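Tips > Living room > Clearing the table

Search tips... Go

Clearing a cluttered table

Give yourself 30 minutes the first time - after that it should take 6. Push everything into the middle of the table so the edges are free, then sort from there.
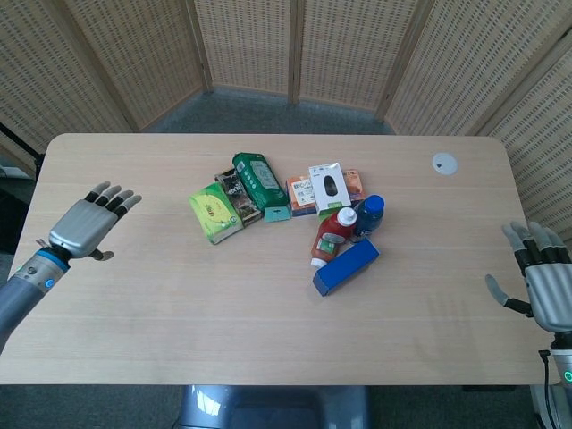

Tissues and wipes go back to one fixed spot, within reach of a chair. Snacks go to the kitchen, opened packets first. Cards and bits of paper get read once, then filed or binned.

Wipe the bare wood with a damp cloth along the grain and dry it straight away. Put back only what you use daily.

Related tips
Storing open snack packets
Getting ring marks off light wood
The Flavbridge drawer method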